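Qui sommes-nous

Clivness aide les ateliers, les PME et les établissements de formation à préparer l'achat de leurs équipements robotiques. La société a été fondée par Celeste Troncoso, ancienne acheteuse industrielle, qui la dirige toujours. Nous sommes 7, répartis entre Halness et notre bureau de Cáceres.

Nous ne vendons pas de matériel et ne touchons aucune commission des fabricants. Nos clients nous paient pour établir un cahier des charges, comparer les offres et construire un budget qui tient compte de tout : préhenseurs, pièces d'usure, licences, formation, aménagement du local. Le prix du bras seul donne une idée assez fausse de la dépense. 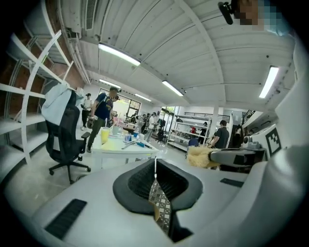
Une mission commence par une visite sur place et dure en général 6 semaines. Le client reçoit ensuite un plan d'achat échelonné, avec les postes à engager tout de suite et ceux qui peuvent attendre l'exercice suivant. Pour les budgets serrés, nous étudions aussi la location et l'occasion – à condition que les pièces soient encore disponibles.

Les chiffrages sont faits avec Tesov, notre outil interne, qui contient jusqu'à 600 références de matériel et d'accessoires. Les prix y sont revus deux fois par an, la prochaine révision étant prévue en novembre.

Le premier entretien est gratuit et se fait par téléphone ou dans nos locaux. Merci de préparer une liste des tâches à automatiser et, si possible, un plan de l'atelier.

Page mise à jour le 28-08-2018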